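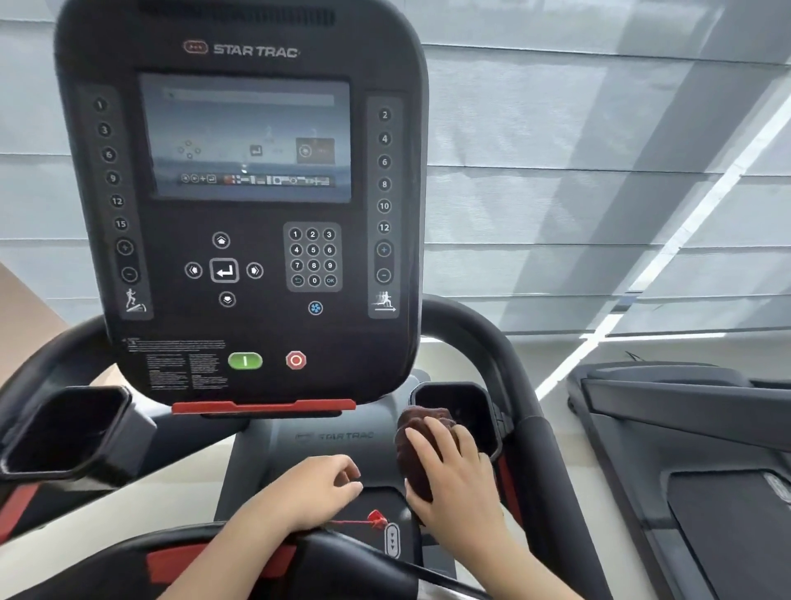
I took over the cleaning of the gym at Gornotitz in September, when Ingeborg Ammann moved to the day desk. It's a small place on the upper floor of an office block and most of the work is treadmills. I start on the console and work down, and on the Star Trac there is plenty of console to get through. The quick-select buttons run down both sides of the screen, 1 to 15 for incline on the left and 2 to 12 for speed on the right, and then there's the keypad and the arrows as well. Sweat gets into the gaps round all of them.

I use a microfibre cloth, sprayed first and then wrung a bit. Spraying straight on to the console is a bad idea. Ingeborg did it for years and was lucky. The product is Fanitard, which we buy in five-litre cans and dilute. It smells faintly of pears and doesn't leave streaks on a screen if you go over it once with a dry cloth. We had Orex before and that left a white bloom on black plastic.

I pull the safety key before I touch anything. If you lean on the start button with a cloth you don't want the belt moving under you. The key goes back on at the end, and I wipe the clip and the cord too, as people pinch them on to damp shirts and never think about it again.

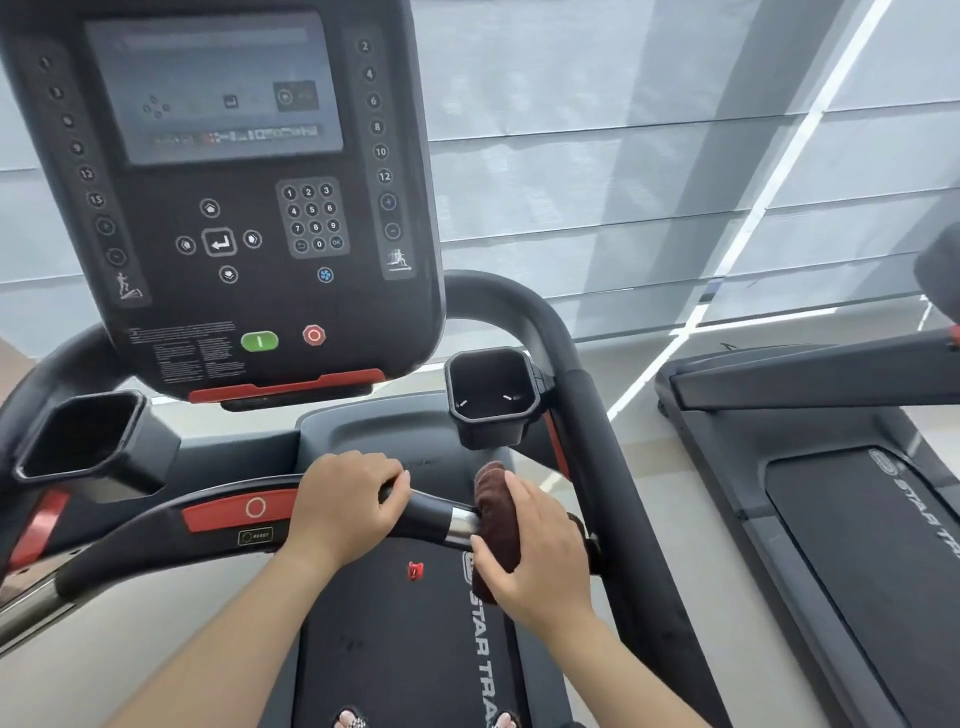

*Two cup holders, one each side. The left one looks the bigger of the two from here.*

Cup holders take longer than they should. They're open boxes with square corners, and a cloth over one finger only gets you so far. I keep an old toothbrush in my apron for the bottom edges. Over the last month I've taken out hair ties, a locker key, chewing gum in its wrapper and chewing gum out of its wrapper. Anything worth keeping goes in the tin at the desk.

After that come the handrails, top and underneath. The underneath is where people hold on, so it's the part that feels tacky if it's been missed. The red trim shows dust less than the black does, but I do it anyway.

A full clean of one machine takes me 13 minutes. Marlies Marti, who covers my holidays, is quicker and I can't fault her results, so I'm probably fussing.

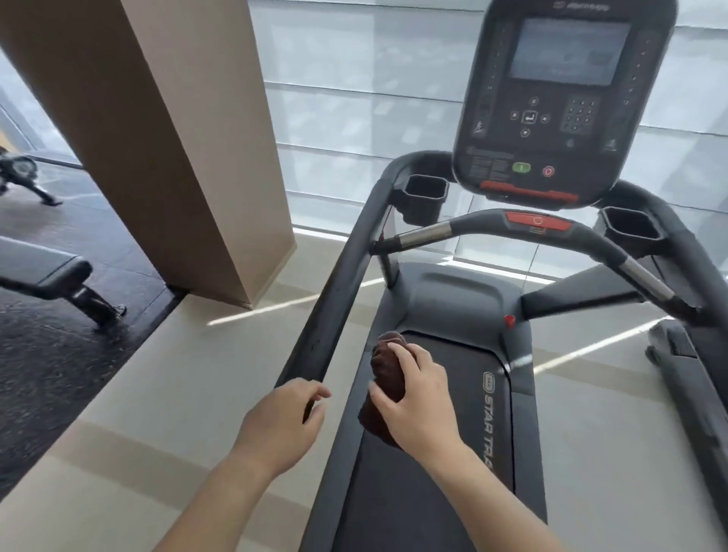
Posted by Rosalie Wallner | Filed under: Work, Cleaning

The motor hood comes last on the upper half. It has a curved top and everything from the console lands on it, so doing it earlier means doing it twice. Scuffs on the side handrails I leave alone. I had a go at some with a melamine sponge in my first week and ended up with a dull patch next to the scuff.

For the belt I use a barely damp cloth and no product at all. The deck edges get the vacuum with the narrow nozzle. Once a month Mathias Bühler comes to lift the hoods and clean out the fluff, and I keep out of his way until he's finished.

Next job is the mats in the stretching corner. I've been putting those off.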